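Cutting Boards and Counter Space in a Shared Kitchen
Xinyi Zou and Citlali Becerra
Course advisor: Reet Vanags
Jan 18, 2019

Our project looked at how people in the Hundenbridge student house use the kitchen counter. We asked residents to write down each time they prepared food there, and we collected 141 entries. The cutting board came up more than anything else. Most people left it out between meals — it was too wide for the drawer.

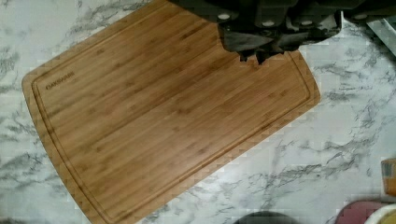
Does a juice groove make a difference in a shared kitchen?
Residents thought it did. They complained less about sticky counters after cutting tomatoes or melon, but they said the groove took longer to scrub.

The second part was about where things should go. Uldis wanted the toasting appliances kept together so the crumbs stayed in one area. Citlali wanted the small containers along the tile, within reach of the board. We tried both ideas at once for seven days.

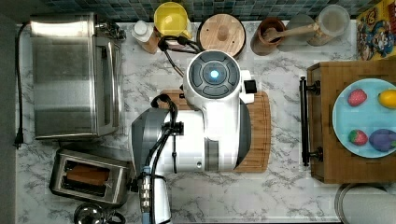

Figure 2. Counter with the toaster and toaster oven on one side and containers along the tile.

The layout worked well at breakfast. It was weaker in the evening, when two people wanted the board at the same time and one of them ended up chopping on a plate.
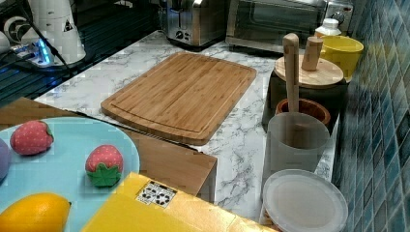
We also asked about a second, smaller board. Most residents were for it, but they did not agree on who would wash it. We plan to test one in February and keep the same log sheet, with an added column for cleanup time.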